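4. Installer le poste de saisie

Ce chapitre concerne le plateau Hirberg et le clavier qui est livré avec. Avant de commencer, vérifiez que le plateau est bien fixé sur ses pieds (voir chapitre 3) et que toutes les vis sont serrées. Comptez 19 minutes pour l'ensemble des opérations.

4.1 Préparer le plateau

1. Essuyez le plateau avec un chiffon doux, légèrement humide. N'utilisez pas d'alcool ni de poudre à récurer, le revêtement blanc devient jaune avec le temps.

2. Laissez sécher complètement avant de poser un appareil.

3. Retirez du plateau les outils, les sachets de vis et les cartons de l'emballage.

Attention : le plateau supporte une charge de 460 newtons au maximum, répartie sur toute la surface. Ne vous asseyez pas dessus et ne montez pas dessus pour accrocher le tissu.

4.2 Poser le clavier

4. Sortez le clavier de sa housse et posez-le à plat, du côté droit du plateau. La barre d'espace doit être vers l'utilisateur, les touches de fonction vers le fond.

5. Contrôlez la disposition des touches. Le modèle fourni est de type QWERTY : sur la rangée supérieure des lettres, on lit W, E, R, T, Y, et sur la rangée du bas C, V, B, N, M.
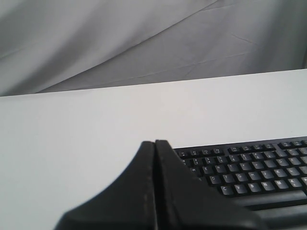

6. Branchez le câble ou le récepteur, selon la version que vous avez reçue. Attendez que l'ordinateur reconnaisse le clavier.

7. Dans les réglages de l'ordinateur, choisissez la langue qui correspond aux touches. Si vous gardez le réglage français, la touche W va écrire un Z, et la touche M une virgule.

Note : un clavier AZERTY peut être commandé séparément auprès du service Sales de Fludance. La disposition change, mais la pose est la même.

4.3 Accrocher le tissu de fond

Le tissu gris Irorero se place derrière le plateau. Il sert à cacher le mur et à diminuer les reflets sur la surface blanche.

8. Dépliez le tissu et suspendez-le à la barre, le côté mat vers l'avant.

9. Faites descendre le tissu plus bas que le bord arrière du plateau, de façon qu'on ne voie pas le mur entre les deux. Quelques plis sont normaux après le transport – ils n'ont pas de conséquence pour l'utilisation.

10. Reculez de deux pas et regardez l'ensemble. Le clavier peut rester un peu en biais si c'est plus confortable pour les poignets, et la partie gauche du plateau est gardée libre pour les documents. 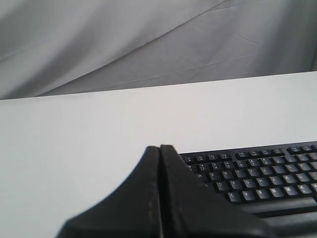
Si les plis vous gênent, passez le tissu au fer tiède, sur l'envers, sans vapeur. Ne le repassez jamais quand il est suspendu. Après le repassage, attendez qu'il soit froid avant de le remettre, sinon les plis reviennent très vite.

Attention : ne placez pas de lampe chauffante contre le tissu. Gardez une distance de 800 mm entre la lampe et le fond.

4.4 Entretien

Pour le clavier, retournez-le doucement une fois par mois et tapotez le dos pour faire tomber la poussière. Débranchez-le toujours avant cette opération.

Pour toute question sur ce chapitre, écrivez à Wagner Barbosa, à la documentation technique, en indiquant la référence qui se trouve sous le plateau.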